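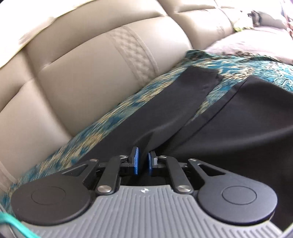 Dolores Castellanos wrote to us that her first week of readings came out far too high, until she stopped climbing the stairs right before putting on the cuff. Great catch, Dolores! Resting first makes a huge difference, so let's set your Woltell monitor up properly.

Section 3: Your first reading

1. Sit with your back supported and both feet flat. Rest for five minutes.
2. Wrap the cuff around your bare upper arm, level with your heart.
3. Press START and stay quiet (yes, even if the phone rings!).
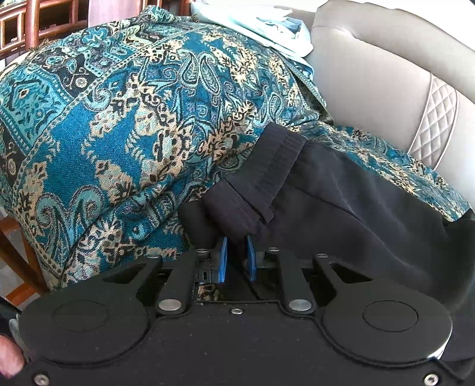 4. Wait one minute, then take a second reading. Both are saved.
5. Repeat morning and evening for 14 days and you'll have a wonderful record to show your doctor.

Note: The memory holds 290 readings. After that, the oldest is erased.

Caution: If a high reading comes with chest pain or trouble breathing, call 911. Don't wait to measure again.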